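Ticket 1392: Left arm gripper stalls on close, two-arm packing cell, Mistthorpe

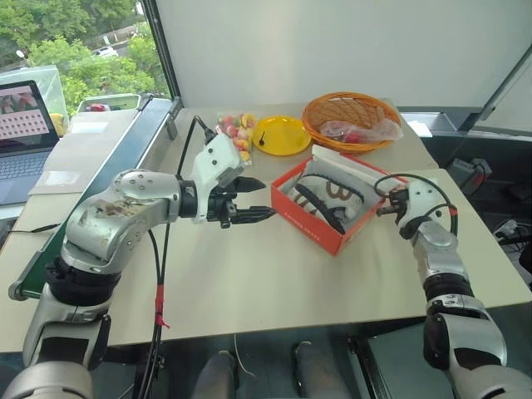

Cell 2, both arms at the shoe box. Note the cable loop above the left gripper and the residue on the left elbow.

Status: Closed, monitor
Priority: Medium
Site: Mistthorpe
Equipment: Two-arm table cell with side conveyor, Lolline controller
Reported by: Cell operator, day shift
Category: End effector / cabling

Problem as reported

Left gripper stops partway through a close command and the controller logs "gripper position timeout." Right gripper not affected. The fault clears on reset and the cell runs again, sometimes for an hour, sometimes for two or three cycles. First noticed in May after the shoe box routine was added to the task list. Older routines with the candy bag and the basket run with no fault.

Operator also reports residue on the upper surface of the left elbow joint and asks if the joint is leaking.

Initial checks

08:40 Pulled controller log. All timeouts are on the left gripper. Position at stall varies, so a hard mechanical stop inside the gripper is unlikely.

08:55 Supply voltage at the left gripper connector is in range with the arm at home. No change with the gripper cycling.

09:10 Ran 100 open/close cycles at home position, no load. No faults.

09:25 Swapped gripper parameters left to right in the controller. Fault stayed with the left side. Parameters restored.

09:40 Ran the shoe box routine at 30 percent speed. Fault on the fourth approach, with the left fingers horizontal and pointing at the box. Held the arm in that pose and cycled the gripper by hand from the pendant. Faulted twice more. Moved the wrist back toward home and it ran clean.

Fault follows the pose. Suspect the cable.

Cable inspection

The black cable at the left gripper leaves the top of the housing and loops up before it goes back along the arm. On the shoe box approach the wrist rolls further than on any of the older routines, and the slack in the loop gets used up at the connector. With the arm held in the fault pose, light pressure on the cable near the strain relief brought the timeout up every time. Pressure anywhere else on the run did nothing.

The lower run, where the cable is wrapped with red tape, was checked separately. Tape is the usual Mistthorpe marking for a secured section and was left in place. Continuity good through that section with the cable flexed by hand.

Right side checked for comparison. The cable arcs over the gripper with more room and does not pull tight at either end of the wrist travel.

Elbow residue

Brownish, smeared, on the upper surface of the left elbow. Wiped off with a dry cloth, then with cleaner. Joint seams dry. Ran the elbow through full travel for ten minutes and wiped again; cloth came up clean. Not treated as a leak. Source not identified. The screw holes on the same housing were wiped out and checked for the same residue. None found.

Parts

Gripper cable, left, with molded strain relief. Kristiansen stock item, one on the shelf. Reorder placed.

Work done

1. Cell to safe stop, controller off, lockout applied.
2. Left gripper cable unplugged at the housing and at the forearm junction. Old cable bagged and tagged with this ticket number.
3. Connector pins on the housing inspected. One pin slightly darkened, not bent. Cleaned.
4. New cable fitted. Loop made longer than before and checked by hand at both ends of the wrist roll. It must not touch the fingers or fall in front of them.
5. Lower section secured and re-marked with red tape at the same spot.
6. Power on, gripper homed, open and closed limits re-taught.
7. Wrist roll on the shoe box approach limited in the Dusness path file so that the left arm reaches the box with less twist. Fingers still come in horizontal. Previous version of the file kept on the cell laptop.

Test after repair

11:50 Fault pose held, gripper cycled from the pendant, cable pressed at the strain relief. No timeout.

12:05 Shoe box routine at 30 percent speed, then at normal speed. No timeout. Longer loop clears the box with the lid flap propped open behind it.

13:30 Left running unattended on a gripper soak test, target 2000 cycles, wrist rolled to the new limit every tenth cycle.

16:45 Soak test complete. No gripper faults in the log. One warning for conveyor idle, expected, belt was switched off for the test.

Follow-up

Check the left loop at each weekly inspection. If it has crept toward the forearm, pull it back out and re-secure before running any routine with a horizontal approach.

Wipe the left elbow at the same time. If residue is back, photograph it before cleaning and open a new ticket under Joints.

Fit the same loop length on the right arm at the next planned stop. Not urgent.

Comment added by operator, next shift

Ran the shoe box and basket routines, no timeouts. Elbow clean at start and end of shift. Is the old path file safe to delete?

Reply

Keep it until the right arm has been done.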